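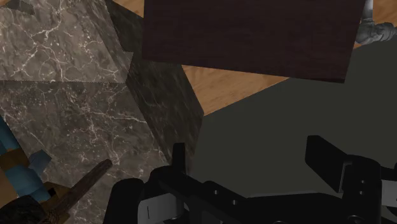 Robots in the staff kitchen: what changes for the people?

Module project report, second draft, Mar 31, 2026

1. Why I picked this

I spent last October on placement at Jandham, a company that runs staff kitchens and coffee points inside other people's office buildings. I was mostly washing up and restocking, if I'm truthful, but while I was there the managers started talking about putting a robot arm on the counter at one of their sites, Sadus House. Everybody had an opinion on it (loudly, usually at break) and I thought, well, there's my project!

The plan is still at the simulation stage. A small firm called Clekano builds a computer model of a kitchen, puts a virtual arm in it and tries out jobs on the worktop before anyone spends money on the real thing. They let me sit in for a few afternoons and gave me pictures to use.

2. What I did

I handed out a short questionnaire to Jandham kitchen staff across all their sites. It went to 184 people and I got 139 back, which I was really pleased with as I'd only been hoping for half. After that I had longer chats with a few of the people who work at Sadus House. I've left names out because a couple of them asked me to.

I also went through one week of the job log for the Sadus House kitchen. It had 1,629 entries in it, everything from "wipe down" to "milk delivery" to one that just said "again". Sorting those took me far longer than the interviews did and I'd do it differently next time (see section 5).

3. The work itself

Before this I pictured kitchen automation as a big shiny machine that does everything. The simulated kitchen is much more ordinary. There's a marble counter with bottles and an appliance on it, and one arm that has to reach over and deal with them. The bottles stand close together and not all of them stand up straight, so it's about as tidy as our counter was at half past ten.
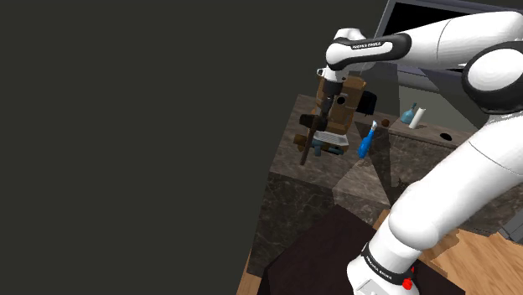 Figure 2. The simulated arm reaching over the worktop, gripper in front of the brown appliance.

What struck me, watching Clekano's people work, was how much of their day goes on things we'd never think about in a kitchen. Where does the arm's elbow go when the gripper is low down? Which side do you come at a bottle from? One afternoon was spent almost entirely on the angle of approach to a single object, and everyone seemed to think that was a good afternoon.

4. What staff told me

Most people weren't scared of losing their job outright. The bigger worry was the job getting smaller and duller. Of the questionnaires I got back, 38 mentioned being left with "just the cleaning" or something very like it. Making drinks is the bit where you get to talk to people, and they didn't want to hand that over.

There were hopeful answers too. Several older staff said they'd happily give up lifting and reaching across the counter, and one person wanted to be trained to look after the arm (she'd already asked her manager twice). The training question came up a lot and I couldn't find any written plan for it.

5. Problems with my project

The job log categories were mine, and I changed them halfway through and had to start over. I also used the Jacquet scale from our methods handbook for job satisfaction, and a few people found question 4 confusing, so I've left that one out of the totals. And a simulation can't show you how a person feels standing next to the arm all day, so part of my question has to wait until there's a real one.

6. What I'd suggest to Jandham

Talk to the kitchen staff before the layout is fixed. Put the training offer in writing. Keep a person on drinks at busy times, at least for the first few months, and ask everyone again afterwards using the same questionnaire (minus question 4).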